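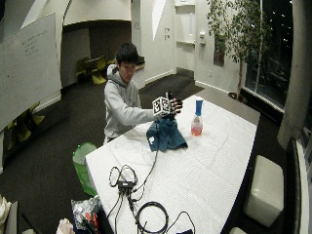 Taking 145 visitors through a robotics open evening - what do we let them touch?

Posted by Svenja Zwahlen, 2023-02-13

We're a small lab called Noiphan and we have agreed (I was in the room, so I can't blame anyone else) to hold an open evening in May. We have 145 sign-ups. The plan is to show how we record hand motion for training robots: somebody puts on the sensor glove with the marker cube on the back, handles a cloth or a bottle, and the numbers scroll by on a monitor. My boss wants every visitor to have a go with the glove. I have one glove, one person who knows how to calibrate it, and two hours. Has anyone done this and kept their job?

Regula Rüegg

I ran the demo table at Skonden last year. We had 300 people and let everyone try. The calibration takes a few minutes per hand if the hand is an adult's and patient, and the first eleven in line were children. By the middle of the evening the line reached the coat rack and people were asking if it was for the food.

What I'd do now:

One trained person wears the glove all evening. Swap wearers at the halfway mark, since looking down at your own hand for an hour does things to your neck.

Use a cloth. I know a robot arm is what they came for, but everybody has folded a towel, and they get very quiet when you tell them how hard it is for a machine. Bring a brightly colored one.

Tape the cables to the table. All of them. I taped most of them.

If your boss insists on audience participation, put out a dead glove with no cable for people to try on. Ours was the most popular thing there, and it didn't do anything.

Keep the markers clean too. Fingerprints are fine but somebody will put a sticker on one.

flistetti611

just use a video

Nustum_Dan

We did ticketed slots, ten people at a time, and it went OK. Only problem was that group four never left. Also check your room has enough outlets, ours had two and one was behind the fridge.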